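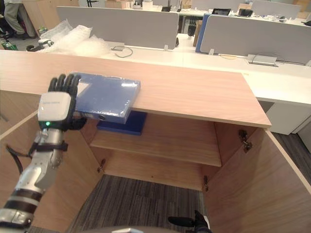
Why Do Cupboards Have Doors? (And Other Things Your Parents Have Stopped Wondering About)

Somewhere near you there is a cupboard. You may be leaning on it. You have probably never said thank you to it, and it hasn't complained, as complaining is not something cupboards do.

A cupboard is a box for putting other boxes in. That sounds like a silly thing to need. But leave your things out on the floor for a week and see who shouts first.

What's a shelf for?

Take a cupboard with no shelf. You put a box in. Then another box on top of that, and another on top of that. Now you want the one at the bottom. Good luck, mate.

A shelf cuts one big space into 2 smaller ones, so the things upstairs don't have to sit on the things downstairs. The shelf carries the weight and passes it sideways into the walls of the cupboard, and the walls pass it down to the floor. The floor has no one to pass it to.

Flat boxes love a shelf. They can lie down, and a box lying down can't fall over. It's already done it.

How does a hinge work?

Open a cupboard door and look along the edge where it joins the side. You should find a metal hinge, and usually a second one further down. One part is fixed to the door and the other part to the cupboard. Between them is a joint that can turn, a bit like your elbow, though your elbow is not held on with screws.

Why two hinges? Try holding a big book out by one corner. It droops. Hold it by two corners and it behaves itself. Doors are the same. A door with one tired hinge will sag, and then it scrapes, and then a grown-up says they'll fix it on Wednesday. They don't say which Wednesday.

Hinges have a harder life than you do. Somebody who opens a cupboard up to 4 times every school day will have swung that door hundreds of times by Christmas, and the hinge doesn't get the holidays off either if there are biscuits inside.

Why is new stuff wrapped in shiny film? 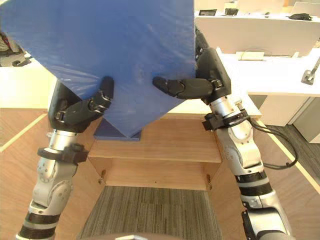

The Valudthorpe Junior Explainers Club -- Things Indoors Team

Plastic film is very thin and fairly bossy. It keeps dust and sticky fingers away from whatever is under it. When it is smooth it reflects light like a window. When it wrinkles, every little crease catches the light in a different direction, and that's what gives you all those bright squiggles.

It can be slippery, too. If you are moving something big and flat with film on it, use both hands, one on each side. Hold it low down and squeeze inwards a bit. Your hands push from both sides, and the rubbing between your skin and the film (the proper word is friction) stops it sliding onto your toes. Toes are not a recommended landing area.

Try it yourself

Wing-sze Liu from our club came up with this one. You'll need a cupboard you're allowed to touch and a few flat boxes. Board games are perfect.

Open both doors all the way before you start. Trying to open a door with your chin while holding a board game is a skill, but it isn't the skill we're practising.

Put the heaviest box in the lowest spot. Put your favourite one at the front. Leave a little gap at the side for your fingers, or you'll be picking at the edge with your fingernails until dinner.

Don't park a box half over the edge of the top and wander off. While more of its weight is over the cupboard than over thin air, it stays put. Give it a nudge too many and gravity takes over, and gravity is very prompt.

Tin-yau Tsai tested this with a 4000-piece jigsaw. We are still finding bits of sky under the couch.

Next month: drawers, and why there is always one full of batteries, string and a key to nothing.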